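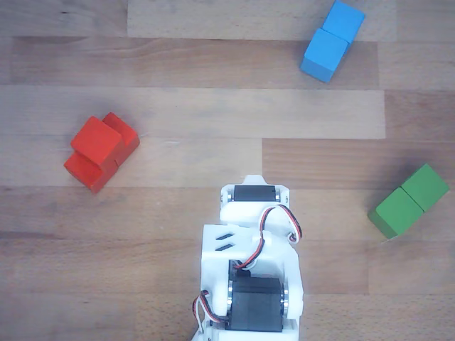
Why Does Wood Have Stripes?

Hi, I'm Roya Mohammadi, and I spend a lot of my day looking at wood. I like wood so much that when I visit a friend's house I look at the floor before I look at the cat. (Sorry, cat.)

If you have a wooden floor, a wooden table or even a plain old chopping board, go and find it now and get your nose right up close. See those thin lines? Grown-ups call them the grain. Every one of those lines is a little piece of a tree's diary, and I'm going to show you how to read it.

How a tree gets fatter

You grow all over. Your arms get longer, your feet get bigger, and your favorite sweater stops fitting. Trees grow in a much odder way. They get taller only at the tips of their branches, and they get fatter only in one very thin layer just under the bark. That layer is called the cambium (say it like this: KAM-bee-um).

So if you hammered a nail into a tree at the height of your nose - please don't! - and came back when you were a grandparent, the nail would still be at the same height. The tree would be a lot taller, but all the new height would be way up at the top.

Every spring, in places with cold winters, the cambium wakes up and gets busy. There's plenty of rain and the tree is thirsty, so it makes big, roomy wood cells that can carry lots of water. This wood is usually pale. Later in the summer the tree slows down and makes smaller cells with thick walls, all squashed together. This wood looks darker. Then winter comes and the tree takes a long rest.

One pale band plus one dark band makes one year. That's a tree ring!

Fat rings, skinny rings

When I was little, a big old oak came down in a December storm near Codden, where my aunt lived. She took me to see the stump and we counted the rings with a pin and a lot of patience. We got to 239. I lost my place twice and had to start over, and my knees were soaking, but I've never forgotten it.

The rings weren't all the same. Some were nice and wide, and those were good years with plenty of rain and sunshine. In one spot there were 6 rings so skinny that my aunt had to lend me her reading glasses. Maybe those summers were very dry, or maybe a bigger tree next door was hogging all the light. A stump can't tell you everything, but it can give you some very good clues.

There are scientists who do this as their job. They're called dendrochronologists, and if you can say that at dinner tonight you deserve extra dessert. They don't even have to cut the tree down. They use a hollow tool to take out a sample about as thin as a pencil.

So where do the stripes come from?

Rings are round and stripes are long, so how do you get from one to the other?

Try this. Take a carrot and ask a grown-up to help you slice it. If you cut it across, you get circles, with a paler or darker circle in the middle. Now cut another carrot the long way, from top to tip. The circle in the middle has turned into a long stripe! It's the same carrot, you're just looking at it from a different side.

Boards are mostly cut the long way, so the rings show up as lines. If the saw goes close to the middle of the trunk, the lines come out pretty straight. If it goes nearer the outside, you get swoops and arches that look like hills on a map. Knots are the places where a branch was growing.

Color is different from board to board too. Wood from the middle of a trunk is called heartwood, and in many trees it's darker than the sapwood around it. And of course an oak isn't the same color as a pine or a walnut.

Your turn

Lay a sheet of thin paper on some wood with bumpy grain and rub the side of a crayon over it, nice and gently. An old fence or a garden bench works best, because weather wears away the soft pale wood first and leaves the hard dark lines sticking up. Write down where you found each one. I have 18 rubbings in a shoebox, and my favorite is still the one from the ferry bench at Bromness - it has a knot shaped like a duck.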